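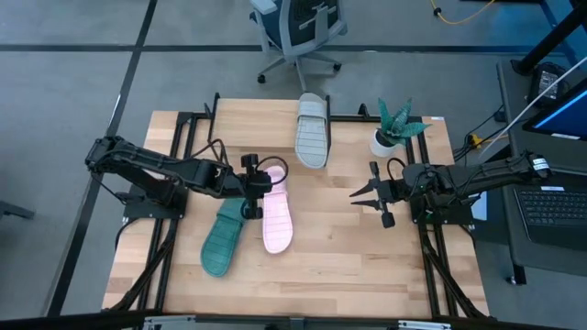 Gulto Reconcile
Month-end matching software for banks and credit unions

Vendor: Butden
Edition reviewed: 4
License: annual, priced per ledger
Page updated: 2018-10-27

Gulto Reconcile compares a bank's general ledger with its payment and card records and lists whatever doesn't match. Butden says it will "transform the close." We have heard that from every vendor in this catalog, so we asked for a trial copy and fed it old data from Huaranga Savings, where the answers were already known.

The test file held 2,000 entries. Gulto paired 1,052 of them on the first pass with the rules it ships with. The brochure talks about "near-total automation," and we don't see how a figure just over half gets there. After our reviewer, Socorro Huanca, spent two afternoons writing rules for fee reversals and split deposits, the list got a good deal shorter. That work is the real cost of the product, and it isn't in the quote.

What you get
Matching by amount, date and reference
Rule editor (needs a patient person)
Aging report for open items
Export to spreadsheet
Sign-off log with user name and time

What costs extra
Foreign currency ledgers
Single sign-on
Any connection to a core system older than the Storkcombe 20 release

The "learning" feature deserves a raised eyebrow. It suggests matches based on what staff accepted before, so if a tired clerk accepts a bad match, the next one like it shows up as a suggestion too. You can turn it off under Settings – we would, at least for the first few closes.

The audit log is good. Every change to a rule is kept, with the old version beside it, and Huanca couldn't find a way to delete an entry.

Support answered 19 of our questions by email. The replies were polite, and several of them were links to the same help page.

Pricing is by quote only. Ask for the setup hours in writing, and ask what happens to your rules if you leave. Butden told us a rule export is planned for November. Until we see it working, we'd treat it as missing.

Trial copies: request through the catalog desk. Minimum term is one year.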